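Lurkus Film Fair, day one, quick notes

7 October 2023. Typing this on the train, so excuse the mess. Got in at 11, line already down the steps and past the bike racks. Badge pickup slow. Coffee slower.

First screening was Brulloner, the heist comedy everyone kept bringing up last January and then forgot about. 90 minutes, feels like less. Two good set pieces, one terrible wig, an ending that just sort of stops. The bank vault gag got the biggest laugh of the day and it deserved it. Would watch again on a plane.

Then a sprint across the square to the Teixeira, the old single-screen place. Lovely room. Bad seats. My knees are still complaining. They were showing Jinesero, a space thing, very quiet, lots of corridors. Half the crowd loved it, the guy next to me slept thru the whole middle act. I'm somewhere in between. The sound mix is great and the lead hardly talks, but the script explains its big twist twice, and once was plenty.

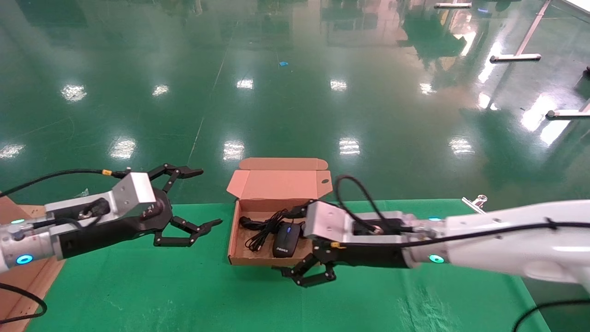
Lunch was a pretzel. Skipped the panel on streaming rights (full) and did the trade hall instead. 47 booths according to the map, mostly posters, a few small distributors, one stall selling nothing but soundtrack LPs. Spent too much there. The distributors were chattier than last year and one of them let me have a screener code for a western I'd missed.

Last stop, the shorts program. Mixed bag. The one with the lost ferry ticket was the best thing I saw all day, feature films included, and it only runs 11 minutes. More than 100 people in a room that was definately not built for it, and no air at all by the end.

Missed the late show. Train. Going back tomorrow for the documentary block and, if the line is shorter, a real lunch.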